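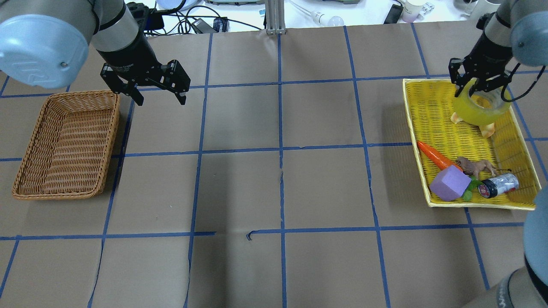

Brown woven basket, rectangular with rounded corners.

Growing willow for the basket trade: a conversation at Ralberg
2026-10-18

The willow beds at Ralberg lie on the flat ground between the Zernberg road and the river, on heavy silt that floods in most winters. The present grower took them over from a market gardener who had let them run wild, and now supplies cut and sorted rods to basket makers, mostly in bundles and mostly by repeat order. We spoke in the sorting shed, shortly before the leaves came down and the cutting season began.

I asked first about the state of the beds at takeover.

"They had been left uncut for four winters. A willow stool that is not cut goes to poles, and poles are of no use to a weaver. I cut everything back hard in the first January and burned it. The regrowth was crooked and full of side shoots, so I cut that and threw it away as well. The first rods I was willing to sell came in the third season."

Some of the old stools never recovered and were grubbed out. The replanted section holds 3,875 stools, set from cuttings pushed straight into the ground through a woven ground cover. Spacing is close, because crowded plants race each other for light and put up thin, straight shoots with few branches.

"People plant too wide. They think they are being kind to the plant. Give a willow room and it spreads out sideways, and then you have a bushy rod with a bend at the foot. I want it slightly uncomfortable."

Three kinds are grown. Most of the ground is under a common almond willow, which the grower values for its even taper and its tolerance of wet feet. A purple willow is kept for fine work, and a third, bought in as cuttings from the Angelovski nursery and sold under the name Rurkska, is being tried for handles and base sticks.

"The Rurkska is strong but it has a thick pith. You notice that when you split it, and again when it dries, as it shrinks more than you would like. I have told the buyers so. Two of them still want it for log baskets, where a bit of movement in the weave does no harm."

On pests the answers were short. Willow beetle is picked up early, by walking the rows in spring. Aphids are left alone unless the tips begin to curl. Deer are the main loss. One browsed tip in June makes a forked rod by autumn, and a forked rod goes on the heap. The fence cost more than the cuttings did.

Cutting starts after leaf fall and has to be done before the sap moves. It is done with a sickle-shaped knife, low on the stool and with an upward stroke. I asked whether a machine had been considered.

"I hired a reciprocating cutter for one season. It was quick, and it left a stub that the beetles got into. On flat beds with young stools it would pay. Mine are old and lumpy, and the blade was either in the mud or a hand too high."

Last season's cut came to 493 bundles after sorting. A bundle is measured by its girth at the butt end, and the length is written on a tag. Sorting by length is done in a sunken barrel: the unsorted rods are stood upright in it, the longest are drawn out by the tips, then the next longest, and so on down. It takes up most of the winter.

"The cutting is pleasant enough. The sorting is what you are really selling. A weaver who opens a bundle and finds three lengths in it will not order again, and quite right."

The rods then go one of three ways. Brown willow is dried with the bark on. Buff is boiled and then stripped, which lets the tannin in the bark stain the wood. White is stood in shallow water until spring, when the buds break and the bark comes away clean. White has the shortest working window of the three, and the grower now does very little of it.

"You have perhaps three weeks when it peels properly. If it turns warm you have less. I would need more hands than I have, so I do one small pit and keep it for the people who ask every year."

The boiler is a long steel tank with a firebox below. It holds 24 bundles at a time and is brought up slowly, held at the boil through the day and left to cool overnight with the lid on. Rods pulled out too soon strip badly and come out patchy.

Drying causes more complaints than any other stage, in the grower's view, and most of the faults blamed on the plant are made there. Brown rods are stood on end under a roof with open sides until they no longer feel cold against the cheek. Bundles tied tight while still green will go mouldy at the middle band.

"I had 85 bundles spoil in one wet winter. They looked sound from outside. You cut the tie and the centre was black. Since then I tie loosely, turn them, and tie again in spring."

I asked what a beginner should know about using dried rods. The advice was to soak brown willow in cold water for a day for each foot of length, longer in a cold spell, and then to leave it wrapped in a damp cloth overnight so that the core softens as well as the skin. A test rod should be bent sharply around the hand. If it cracks, the batch goes back in the tank. Soaked rods left over at the end of a job can be dried and soaked again once; after that the bark turns slimy and begins to lift.

"And buy one length to begin with. Five foot does most things. People order a mixed lot because it seems good value, and then the long ones stand in a corner until they are too brittle to use."

The next work at Ralberg is a drain along the lower edge of the beds, where standing water has been killing the purple willow. Orders for brown rods are taken from January, with delivery once the bundles are dry.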